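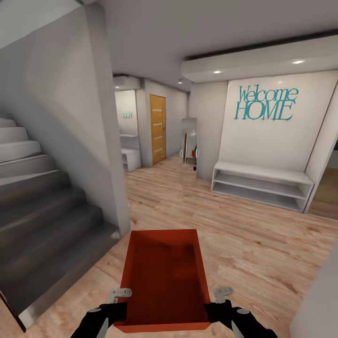 Ollgate Reader, support queue
Subject: Falleck volume 4 opens at the last page and will not be reasoned with
Status: Closed (mostly)
Device: tablet, app up to date, storage fine, patience low

Opened by customer, 9:40 am

I bought volume 4 of Falleck last night. It opens on the final page, which shows who is wearing the wolf mask. I had spent three volumes wondering about the wolf mask. When I swipe the way I always swipe, the app tells me I have finished the book and asks me to rate it. I gave it one star by accident while trying to get the box to go away. Please fix the book and, if possible, the star.

Volumes 1 to 3 work fine on the same tablet. I have closed the app, restarted the tablet and signed out and in again, so please don't send me the page that tells me to do those.

Support reply, 10:15 am

Sorry about the wolf mask. Could you tell us:
- whether the page slider at the bottom has its dot on the left or the right
- what Reading Direction says under Book Settings (the one inside the book, not the one in the main menu)
- whether you bought the single volume or the Pemstead bundle

Please also try restarting the tablet.

Customer, 10:32 am

Dot is on the left. Reading Direction says "Auto." I bought the bundle, volumes 1 to 5. Restarted the tablet again as a gesture of goodwill. No change.

I opened volume 5 to check whether it does the same thing. It does. I now know how the whole series ends, and I would like that noted on the ticket.

Support reply, 11:50 am

Noted.

"Auto" takes the direction from the file the publisher sends us. Pemstead changed how it packs its files partway through the series, and the last two volumes came in marked left to right. The pages themselves are in the correct order for a right-to-left book, so the app starts from the wrong cover.

To get around it:
1. Open volume 4 and tap the middle of the page.
2. Choose Book Settings, then Reading Direction.
3. Change Auto to Right to Left.
4. Close the book and wait 20 seconds before opening it again.

Customer, 12:20 pm

Works for volume 4. Volume 5 went back to Auto as soon as I closed it. Also, the two-page spreads in chapter 20 are swapped, so the duel on the bridge has Katona's sword arm on one side of the screen and Katona on the other. For a minute I took this for a bold artistic choice.

Support reply, 2:05 pm

We can reproduce both. The setting is lost if the book is still downloading when you change it, and volume 5 is a large file. Let the download bar finish first. The spreads need a new file from Pemstead, and we have asked for one.

We have added 3000 store points to your account. The star can be changed from your Ratings page.

Customer, 5:10 pm

Volume 5 is holding its setting now. New file for volume 4 arrived and the duel is back in one piece. Points received, thank you. I have raised the rating to four stars. The wolf mask was a good twist, even from that end.

Ticket closed by support. Linked to: Pemstead bundle, reading direction flag. Volume 5 file still to be replaced.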